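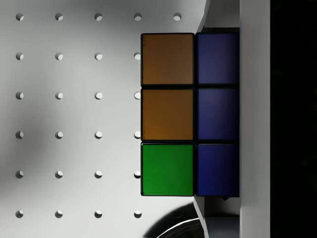 Puzzle cube up against the gripper, pegboard behind.

Linico two-finger gripper, ceiling mount kit. Sim model included, so you can lay out your cell before you spend anything.

Price on request. Quotes dated 19 July 2026 or later hold to the end of August. Lead time 8 weeks, longer for the Bresell controller (order that first!).

Budget for:
- arm and mount
- gripper, plus spare finger pads, pack of 5
- perforated platform, sold by the section
- install and trainng, 80 hours max

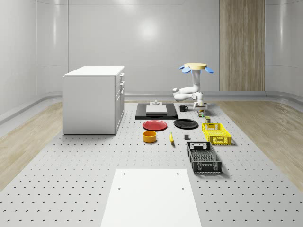

Simulated cell with ceiling-hung arm, plates, banana, crates.

Crates and kitchen items not included. Bring your own parts list and we'll drop them in the model. Deposit $1000, comes off the final invoice.

Check your ceiling load before ordering. No returns on drilled mounts. Floor stand version availble, ask.

Sales and site planning: Adeel Khokhar, Vimthorpe office.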